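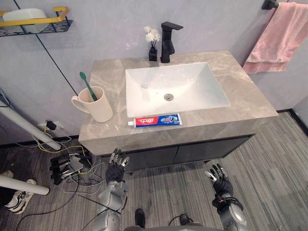
The Small Bathroom Counter, Put Back in Order

Reading time: 3 min

Areeba Rind starts with the toothpaste. In most of the apartments she sets up, it ends up lying along the front edge of the counter, because that is where a hand lets go of it. Her first job in any bathroom is to find it a place to stand.

Rind runs Jerach, a home organizing business that works mainly in rentals. Her clients cannot drill into the walls or change the vanity. They can decide what stays out and what goes into the cabinet, and she says that decision takes up most of a visit.

Her rule for a counter with the basin set in the middle is to treat it as two shelves. One side holds what gets used every morning and night. The other side stays clear, so there is a spot to put down a watch or a pair of glasses. Anything behind the faucet has to be narrow, and it has to be something that can take a splash.

For the toothbrush she likes a plain ceramic mug. It is heavy enough to stay put and it goes in the dishwasher. The drawback is the bottom, where water collects and turns cloudy in a few days. She tells people to empty the mug every 3 days and let it dry upside down on a cloth. A mug with a wide mouth dries faster than a tall cup made for the purpose, and it costs less.

Flowers are a matter of taste. Zeeshan Niazi, who rents a one-bedroom and hired Rind in July, wanted a vase beside the faucet and kept it through two rounds of clearing out. Rind's only request was that it be small and square, so that it could sit close to the wall and be wiped around in one pass.

Marble needs more care than the things on top of it. Shabnam Talpur, who cleans and reseals stone counters, sees the same marks in almost every home: a dull ring from a wet cup, and a dull streak where toothpaste dried and was scrubbed off with a bathroom spray. Acidic sprays etch marble. She uses warm water with a drop of dish soap, then a dry cloth. For polishing scratches out of a honed surface she begins with a 1000 grit pad and goes up to 3000 when the owner wants more shine. She does not suggest trying this at home on a counter that belongs to a landlord.

A black faucet shows water spots more than a chrome one does, and it should never see a scouring pad. Talpur wipes hers with the hand towel each night, just before the towel goes in the wash – the order matters to her.

The towel itself should hang within reach of the basin, folded over once. Folded into quarters it looks neater and stays damp longer. Rind keeps one hand towel on the bar and the spares in another room, where the air is drier.

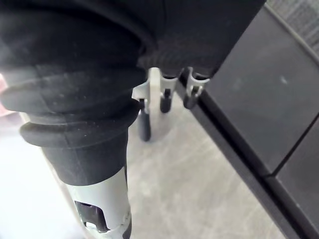 How often should the cabinet under the sink be emptied?

Twice a year is enough for most homes. Take everything out, wipe the floor of the cabinet, and feel around the pipes for damp before anything goes back in.

Niazi's cabinet had the usual contents, including hotel shampoo and two half-used bottles of the same mouthwash. Rind sorted it by who used what, then by how often. Rarely used things went to the back in a lidded bin from Bulo, and cleaning supplies got a bin of their own. She leaves a gap around the trap so that a leak can be seen early and a plumber can get a hand in.

Wall shelves are good for soap boxes and other light items. Rind keeps cords away from the basin side and plugs in a shaver or a trimmer only while it is charging. The whole counter, she says, should clear in under a minute when it is time to wipe it down.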